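July, steamer bench, started 6:40 a.m.

Good morning for buns! Shoshana Pruitt made up the Gratitz dough last night and it rested in the cold box until I got in. Smooth all over, no dry skin, and it springs back slowly when you press it. I'm really happy with this flour and want to order more before Maribeth closes the July list.

Still using the clear round tub with the holed metal disk for the rounds. I like being able to check them from the side without touching anything.
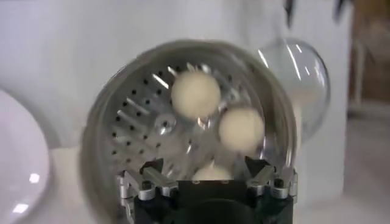 Flour for this lot was 737 g, same as the last one, with the water down a little. Oddur wants it lower still. I'd leave it alone for one more round - the dough is so nice to handle right now.

Steaming is on the small cream electric pot, steel tray on top, plate to the right and glass lid to the left. That layout suits me. The lid goes down handle up, so there's something to grab, and the plate is one short reach away.
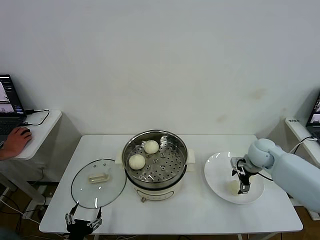
Plan is 9 minutes lid on, then a rest before anyone tears one open (Trinidad, I mean you). Would love to try the same dough with a sesame filling next week. Esperanza has a recipe from her aunt that sounds wonderful.

To do: wipe down the wall by the table, descale the pot, ask Shoshana how long the dough was out before it went in the cold box.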